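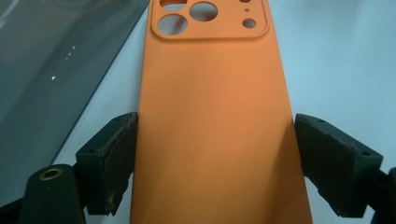

Open afternoon brings visitors to the Zilari handling laboratory

The Zilari Centre for Applied Handling opened its robotics laboratory to the public in August, with demonstrations running from two o'clock until early evening. Some 100 visitors attended, among them school groups, local employers and families from the surrounding streets.

The afternoon was arranged by the Centre's handling group, which studies how machines pick up and place thin, light goods of the sort that are still mostly packed by hand. Phone cases formed the main part of the programme. Visitors watched a two-fingered gripper close on the long edges of an orange case lying with its back upwards, the camera openings at the top clear of the fingers.

Opening the event, Adhiambo Rotich, Director of the Centre, thanked staff for giving up laboratory time during a busy month. "A good deal of our work is paid for by the public, and people are entitled to come in and ask what we are doing with it," she said. "I was pleased by how many of them did ask, and at some length."

The demonstrations were led by Farzana Munasinghe and Jomar Layug of the handling group. Ms Munasinghe explained that a phone case is an awkward object for a machine. It is shallow, it can bend when squeezed, and its large camera openings mean that a suction cup placed near the top will often fail to hold. Gripping from the sides avoids the openings but calls for care over how hard the fingers press.

Mr Layug then spoke about the contact pads on the inside of the fingers, which meet the goods directly. Several visitors had remarked on the rough and frayed surface of the pads. He told them that wear of this kind is a regular subject of discussion within the group, and that the choice of pad material is one of the questions to be taken up in the coming year.

A second session, held in the teaching room, introduced Calix, the Centre's planning software. Calix works out where the fingers should be placed before the arm moves. Members of the audience were invited to mark their own choice of gripping point on a printed outline of a case and to compare it with the one put forward by the software. Pupils from Catacutan School took part with particular energy, and a number of their sheets have been kept for display in the entrance hall.

Frøydis Lindqvist, who attended on behalf of the packaging firm Zukeck, said that the visit had been useful to her colleagues. "We handle a great many small items in mixed colours and shapes, and we change them often," she said. "It was helpful to talk to the people who do the work and to hear which parts of it they still find difficult." Zukeck has supported two student places at the Centre and has agreed to continue that support.

Questions from the floor covered the cost of replacement parts, safety around moving arms and the effect of automation on packing jobs. The last of these led to a longer exchange, and the Director has undertaken to hold a separate evening meeting on the subject to which local employers and union representatives will be invited.

Visitors who left their details at the desk will receive notice of the evening meeting by post or email. Schools wishing to arrange a group visit to the laboratory should write to Melaniia Pasichnyk in the Centre's public programmes office, stating the age of the pupils and any access needs.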